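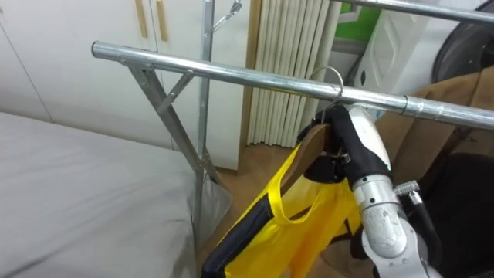
A yellow sleeveless garment on a wooden hanger, hooked over the bar of a metal drying rack.

The Rack in the Corner

Every home has one piece of furniture that was supposed to be temporary. Ours is a folding drying rack, put up one February for a single load of gym clothes and standing ever since. Guests hang coats on it. We dust it.

I blame the dryer, which in the space of 20 minutes turned my favorite running top into something for a doll. After that, anything bright, thin or stretchy went on the rack, and the rack went in front of the window, and the window more or less retired.

There is an etiquette to these things. The Horker, the heavy steel model my aunt swore by, cost me $86 and pinches fingers at the hinge. The Plesitico costs $90, pinches less and squeaks. Both will take more laundry than the room can stand to look at.

The best trick I know came from the woman who runs the counter at Athanasiadis, the dry cleaner on our block. Skip the pegs. Put a sleeveless top on a hanger and hook the hanger over the bar. You get no crease across the chest, and when it's dry it goes straight to the closet, or it would, if anyone in my house carried things to closets.

We once rented a cabin in Runusholm with a proper laundry room, heated pipes and all. I spent the first evening admiring it. Then I found a rack behind the door and set it up in the living room, where I could keep an eye on it.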